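How does a robot learn to put a computer chip in its socket?

Quick one today, because the results came in and we want to share them while they're fresh!

First – what's a CPU? It's the main chip in a computer. The part that does the math. Small, square, flat, metal on the top. It sits in a special seat called a socket. Put it in straight and the computer can work. Put it in crooked and tiny parts can bend, and bent parts are bad news.

People do this with their fingers. You look, you feel, you wiggle a tiny bit. Easy for you (well, after some practice). Very hard for a robot. A robot doesn't know what "a tiny bit" means untill somebody teaches it.

So that was our question at Flisell. Can a robot learn the job on a pretend computer first, and then do it on a real one?
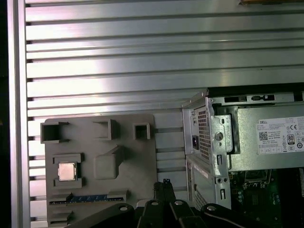 Practice matters for robots the same way it matters for piano. You wouldn't start with the hardest song. Our robot, Brallano, starts with an easy board: flat, gray, chunky, with big blocks and thick walls where the fiddly bits would be. It has a seat on the left side with a real shiny chip sitting in it, and a long slot lower down with blue inside. Next to it is an open computer case with a green board, so the easy version and the hard version are neighbors. No wires to snag on the gray one. If Brallano bumps it, fine. Try again.

How the teaching works:

Step one, a person steers. The robot arm copies every move the person makes, and a small camera near the robot's hand records what the hand "sees." Each try from start to finish is called a demonstration. Demo for short. We made 407 of them.

Step two, the computer studies. It looks at all the demos, over and over. Picture goes in, guess comes out. "The hand should move left now." Then it checks the guess against what the person did. Wrong? Change a little. Guess again. This takes all night and the fans are LOUD.

Step three, the robot tries alone. Hands off, everybody back behind the line.

Now the tricky part. Real boards are crowded. There are slots for memory, little round parts that look like cans, wires in four or five colors, and shiny metal that throws light right back at the camera. A glare spot can look like an edge. An edge can look like nothing at all.

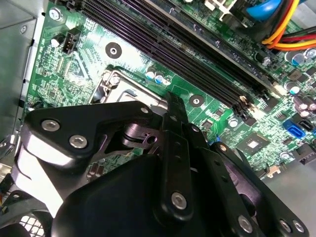 Why not just program the robot to go to the exact right spot every time?

Because the spot moves. A case gets nudged, or the chip sits a little sideways in the fingers, and then the exact right spot is the wrong spot. A robot that only follows numbers will push down anyway. A robot that looks can fix its aim.

OK, results. We split the demos into two groups. One robot brain, named Carroll, learned from half the pile plus a bit, only on the gray board. The other brain, Drolenden, got the gray board AND 204 demos with real parts. Same arm, same fingers, same camera. That's important – if you change two things at once you can't tell which one made the diffrence. Scientists call this a fair test.

Then each brain got 51 tries on a real socket.

Drolenden got 47 right. Carroll did a lot worse, mostly on the last little bit, where the chip has to drop in flat. It would get close, then stop, then sort of hover there like it forgot what it came for.

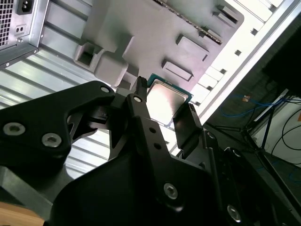

The holding part was good for both of them, by the way. Picking up a chip and keeping a grip on it, both brains learned that fine from the gray board. So the pretend computer is useful! It just isn't enough for the ending.

What about the four that Drolenden missed? Two times it came in tilted. Once it pushed too early. One we still don't understand, and we watched the recording many times.

Words to know
Socket – the seat a chip fits into.
Gripper – a robot's hand.
Demonstration – one full try, with a person steering.
Fair test – change one thing, keep the rest the same.

Try it at home: close one eye and put the cap back on a pen, slowly. Then try it with both eyes open. Write down which way took more tries. Next time we do memory sticks, probably in October.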